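Cyprian Malinowski
4 April 2024
Thread on weaning spoons, as promised in February. I have been keeping notes on silicone against plastic since our second child started solids. It is longer than I meant it to be.

Cyprian Malinowski
Background: both children weaned at six months, mostly purées at first, then lumps. We own too many spoons. The ones in daily use are the Beketti soft-tip and a plain plastic set from Ulitska. I paid for all of them.

Cyprian Malinowski
Bowl depth matters more than material. A shallow bowl lets the top lip clear the food in one go. With a deep bowl the back third stays put and the baby sucks at it, gets nothing and turns away. The Beketti is shallow. The Ulitska is not.

Cyprian Malinowski
Silicone holds smells. After a fortnight of fish and onion the soft tips smelled of both, even from the dishwasher's top rack. Soaking for 20 minutes in warm water with bicarbonate of soda removed most of it. The plastic ones never needed this.

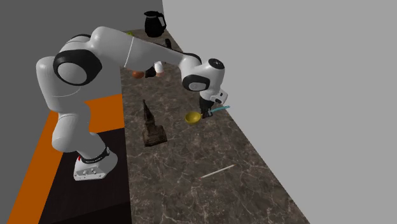
Dzifa Kwofie
Did the soak do anything for carrot stains? Ours have been orange for months and I've given up.

Cyprian Malinowski
No. The stain is in the surface and bicarb does not shift it. A day on a sunny windowsill faded ours noticeably. It has no effect on use, so I stopped bothering.

Cyprian Malinowski
Handles. An adult feeding a baby wants a long one. A baby feeding herself wants a short, fat one, and a long one is a poking hazard. No single spoon does both jobs. I would buy two long and 3 short and leave it there.

Cyprian Malinowski
Bite damage. Once the first molars were on the way, the soft tips began to show tooth marks along the front edge. Pull the tip hard between finger and thumb before each use. If you can see a split, bin it. Do not trim it with scissors and carry on.
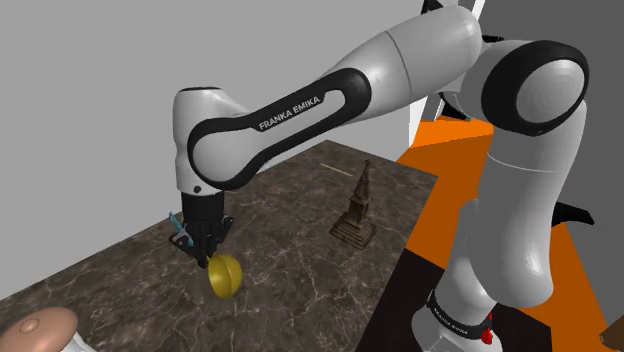
Cyprian Malinowski
On that point, check the join as well. Where the silicone is moulded over a hard core, water can get underneath and the seam goes dark. One of ours did this at the neck. Spoons made in a single piece have no seam to check.

Cyprian Malinowski
Loading. For a baby who wants to hold the spoon but cannot scoop yet, fill it and hand it over, handle first. Thick porridge and mashed potato stay on. Yoghurt stays on if it is the strained sort. Soup is a waste of soup.

Seidu Nutsugah
Any view on the bendy-neck ones?

Cyprian Malinowski
Tried one, borrowed. The neck straightened under a full load of porridge and tipped it on the tray. It might suit thinner food. I would not pay extra for it.

Cyprian Malinowski
Current state: the short Beketti spoons for her, a long Ulitska for me, the stained ones kept in the changing bag as spares. Bowls and suction bases next, once I have washed them enough times to have an opinion.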